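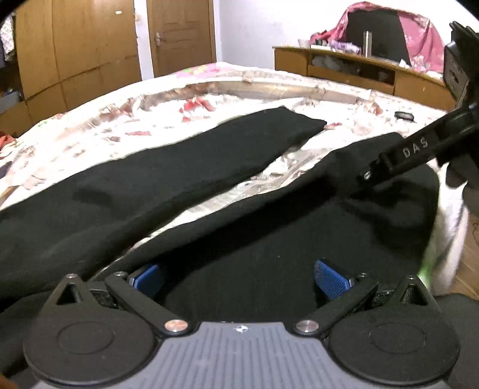

Folding of trousers

Folding of trousers is the reduction of a pair of trousers to a flat, regular shape for storage on a shelf, in a drawer or in luggage. It is usually done on a bed, a table or an ironing board, the main requirement being a surface longer than the garment.

Surface

A bed is the most common household surface. Its height is convenient for standing work, and the bedroom wardrobe is normally within reach. A quilted cover gives more grip than a smooth sheet, which allows light fabrics to slide. Dark trousers are easy to align on a pale or printed cover, as with the black garment on a white floral quilt shown at the head of this article. Black cloth also picks up lint from fuzzy textiles, and these are best kept to one side.

Lengthwise fold

The waistband is closed and the pockets are emptied. One leg is then laid over the other, either along the front crease (crease fold) or along the center seam (seam fold). The crease fold is used for dress trousers, the seam fold for jeans and casual wear. Bunching near the seat is pulled out by hand toward the hems before any cross fold is made.

Cross folds

The doubled legs are folded from the hem toward the waistband. Two cross folds give a packet suited to most shelves. A third produces a thicker packet that can stand on edge in a drawer — the arrangement sometimes called file storage. In the Quinlan fold, described by Marta Sirko, the crotch point is first turned inward so that the long edge is straight.

Storage

Folded trousers are stacked with the rounded edge facing out. A stack of more than 8 pairs tends to lean and to mark the lower garments. Heavy wool is generally hung instead.

See also: Clothes hanger; Ironing; Wardrobe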